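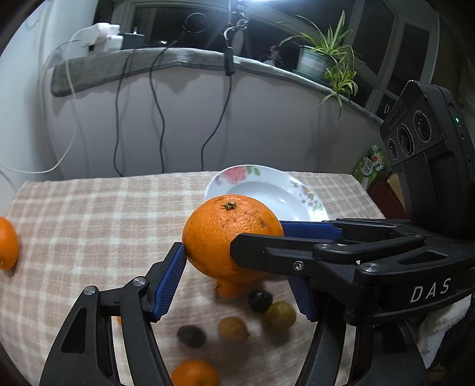
THREADS › Teaching robots by hand

Tarel Workshop Notes
Jan 19, 2023

1/ Fruit week continues, friends! I promised more on how we show the Keden project what we want from it, so get a cup of something warm, because I do go on a bit.

2/ The task sounds like nothing: pick up an orange, put it on the plate. You've done it all your life. Now try doing it with two fingers per hand and no feeling in the tips, and you start to respect your own thumbs.

3/ When we teach by hand, a person holds the gripper and simply does the job, over and over. 30 runs per kind of fruit is our usual round. My wrist has opinions by run 13.

4/ Oranges are my favorite to teach with. The peel has that nice dimpled grip to it, and blue textured pads suit it well. Plums are another story (so smooth, so quick to bruise), and I slow right down for them.

5/ Something I wish I'd learned sooner: don't be too perfect. If every run comes in from the same side at the same speed, the robot learns exactly that and gets lost when a fruit sits two inches over. So I wander a little. I come in high, I come in low, I move the plate.

6/ I also like a lived-in table. Plaid cloth, a flowery plate, a spider plant on the ledge, cables down the wall. Real kitchens look like that, and the robot may as well get used to it early!

7/ We do use remote control too, mostly for the long reaches. It's lovely for safety and a bit maddening for anything soft, because you're guessing at the squeeze from what you see. By hand I can feel the fruit start to give, and I ease off without thinking.

8/ Total so far is 372 runs, and we threw out five where I let go too early. The folks in Nevumdale get the next batch, and after that it's bowls, which I'm told are harder. Send me your bowl advice, please, I'm all ears.

Search this site Search
Type a keyword and press enter

Recent threads
Why our gripper pads keep wearing out
Remote control from the next room: notes from July
Folding towels with the Sethi arm
What makes a good practice run?

We use cookies to remember your settings. Accept | Manage choices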